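Nerell bench automation – progress report, equipment and spend
Prepared by Cameron Strachan for Cempaka Tuhumury, Manurung Fund
20/07/2025

Writing this between calls so excuse the shorthand. Short version: on plan for the two-arm bench, behind on spares, and one decision needed from you on the gripper fingers before we place the next order.

Where we are

Bench up and working. Both arms mounted, wrist cameras on, cables run. Cable routing is still temporary – see the budget line further down. Block work is the current stage, as agreed in the March plan: pick, hold, stack, hand from one arm to the other. Khairul runs the sessions, Faizal keeps the log and checks the recordings. We have 453 recordings logged as good. 89 more are set aside for Faizal to look through again, mostly grasps where the log and the video don't agree.

Stacking is further along than handover. Handover is slow going, two sets of fingers near one small block and not much room. Khairul wants another few weeks on it before we move to the parts trays. I agree with him, and it doesn't change the total, only the order we spend in.

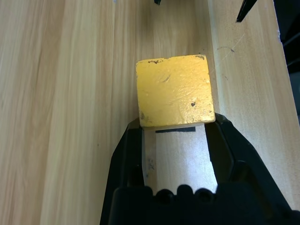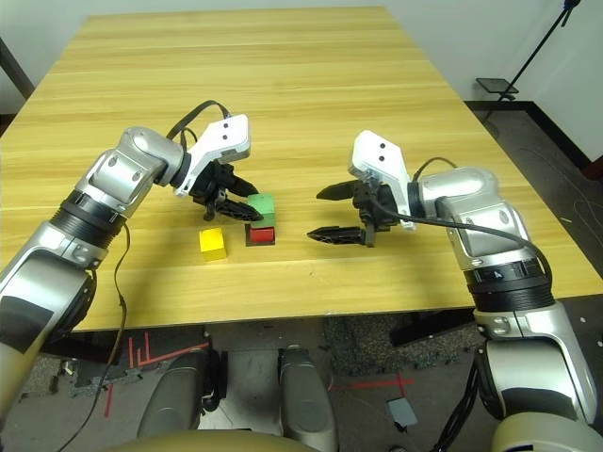 Work at the bench, block stage.

Spend so far

Arms, mounts and cameras: paid in full, no change from the approved sheet. Table: paid. Shipping came in a bit over but we took it out of contingency, Wahyudi has the paperwork and will forward it with the invoices.

Not yet spent: spare fingers, cable guides, floor mats, second set of blocks, the service plan.

Spare fingers are the one that worries me. The original budget had one spare pair for the whole bench. That was too thin. If we break a pair on each arm in the same month we are down to nothing, and Kesness is quoting a long lead time on replacements right now. I'd like to go up to 2 spare pairs per arm. Kesness wants $900 for the lot including delivery. Quote is good to the end of next month.

Options as I see them:

Buy the full lot from Kesness now. Fastest, no fuss, uses most of what's left in contingency.
Buy half now and half in the next budget period. Loses the package price.
Have Cutilness make a trial pair to our drawing and compare. Cheaper per pair on paper but we'd be paying for drawing time and testing, and Faizal would be pulled off the log to do it.

My pick is the first one. Wahyudi prefers the third and he has a point about not being tied to one supplier, so I've asked him to send you his numbers seperately. Either is workable. Waiting is the one I'd avoid.

Smaller items

Cable guides – cheap, should have been in the first order, my miss. Want to get them in before the parts trays arrive so we only re-route once.
Blocks – painted ones chip with use. Second set is in the budget already, no change. Khairul asks if we can get them colored all the way through this time. Waiting on a price.
Mats – one more size needed, Wahyudi measuring.
Service plan – Nerell's own maintenance people can cover the basic checks if they get a day's training. That would let us take the lower plan. I have asked for the training cost in writing and will send it on when I have it.

Planning for the next period

No new arms requested. I know the question came up on the last call whether we should budget for a second bench at the same time and get a better price. I'd hold off. We don't have the people to run two, and until handover is steadier we'd be doubling up on a setup we may still want to change. Mounting height for one, Khairul is not happy with it and we may raise both arms a little.

What I would like to do is reserve a line for storage. Recordings are piling up quicker than the March estimate and the drives we bought will be full before the period is out. Faizal is working out how much we need to keep at full quality and how much can be shrunk. Figure to follow.

Parts trays: drawings done, supplier not chosen. Two quotes in, third one promised and late.

Needed from you

Yes or no on the spare fingers, before the Kesness quote runs out.
OK to move the shipping overrun to contingency on the offical sheet – it's already been paid that way.
Whether the storage line can go under equipment or has to be its own heading.

Invoices and the updated sheet come from Wahyudi. Call me if the finger question is easier by phone, I'm at the bench most afternoons but pick up.

Cameron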